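Sowing big seeds in an indoor pot

Posted November 2022 by Vega Palacios

My kitchen table spends most of the winter under newspaper and compost, and I've long since stopped pretending it will be otherwise. When the garden at Skoltthorpe goes quiet I still want something to sow, and the nicest thing to sow indoors, to my mind, is a good fat seed that you can pick up with your fingers. Nasturtiums, broad beans, sunflowers for the windowsill, sweet peas if you have somewhere cool to keep them. You push them in, cover them over and wait, and there's a great deal of pleasure in the waiting.

What you'll need

A pot with a drainage hole and a saucer to go under it
Peat-free compost, enough to fill the pot
Your seeds
A pencil or a small dibber
A jug of water that has been standing indoors for an hour or two

Getting the pot ready

Give the pot a proper scrub first, even if it looks clean, and let it dry. Glazed pots are what I use in the house. They hold on to moisture longer than plain terracotta, so go gently with the jug, particularly in the darker months. Mine came from a little shop in Stirnmont where I'd only gone in to get out of the rain (I came home with four, and a tea towel).

Tip your compost into a bucket and break up anything bigger than a walnut with your hands. Don't fuss over the rest. I used to sieve mine until it was like cocoa powder, and all it did was set hard on top after the second watering. A few lumps are fine! Fill the pot, tap it twice on the table to settle things, and top it up if it has sunk.

Making the hole

For nasturtiums and sweet peas you want a hole roughly as deep as the top joint of your finger. Broad beans like to be a bit further down, say 5 cm. Press the blunt end of the pencil straight in, give it a small turn and lift it out slowly, and the sides should hold. If they crumble in at once, the compost is too dry, so sprinkle a little water over it, mix it through and try again. 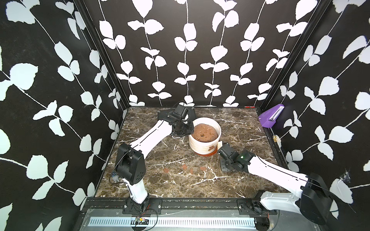
A small hole pressed into the compost, a little to the left of centre.

You needn't be exact about where it goes. Drop in one seed, or two if the packet is an old one, then pinch the compost closed over the top and firm it very lightly with your fingertips. My neighbour Ezequiel Montes sows three to a hole and swears by it, but then he has to thin them, and I never have the heart.

Watering and waiting

Water slowly until a little comes through into the saucer, wait ten minutes, and pour away whatever is left. After that, leave well alone until the surface feels dry. Somewhere bright and out of draughts is ideal, though the pot doesn't need sun until there's a shoot to see.

Nasturtiums usually show in a week or two, and beans can take rather longer in a cool room. Turn the pot a little every few days once they're up, or they'll all lean towards the window. If you've sown in spring, the seedlings can go outside in May, a few hours at a time to begin with.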